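Planning the Season after the Season: Handout 2

Module: Sport Team Management, Flemgate

In the last handout we looked at how a club prepares its squad before the first match. Now we go to the other end of the year. The last match is played, the players go home, and the coach has a few quiet weeks. Many coaches use these weeks only for rest. Rest is needed, but it is also the best moment to do the review, while the memory is fresh.

1. What is a season review?

A season review is a written comparison between the plan and the result. It is made from the records of the club and it does not judge any person. For our case we take Wevden, a handball club in the second division. The club planned 300 hours of team training and held 279. At first look this is a good number. But when the staff divided the hours by type, they found that only 198 were on the court. The others were gym work and video meetings.
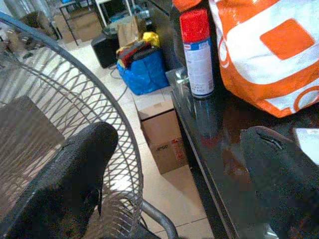

Wire mesh chair on a tiled floor.

2. Reading the numbers

Please be careful with totals. Nearly all the lost hours at Wevden came in September, when the hall was shared with the youth teams. So the players began the league with less court work than the coach believed. The defeats in the early matches must be read together with this fact. We cannot say it was the only cause.

3. The three questions of Qin

In the tutorial we will use the Qin sheet. It asks:
What did we plan and not do?
What did we do without a plan?
What do we want to keep?

Students often write a lot under the first question and almost nothing under the third. Try to give the same space to each of them.

4. Before the next meeting

Read the Venditz case, pages on injuries and travel. Then fill in one Qin sheet for a team you know well. It can be a school team or your own. Write in full sentences, one page is enough. If you have no training records, ask the coach for the match calendar and start from there.

The next handout is about contracts and how to talk with players who will leave.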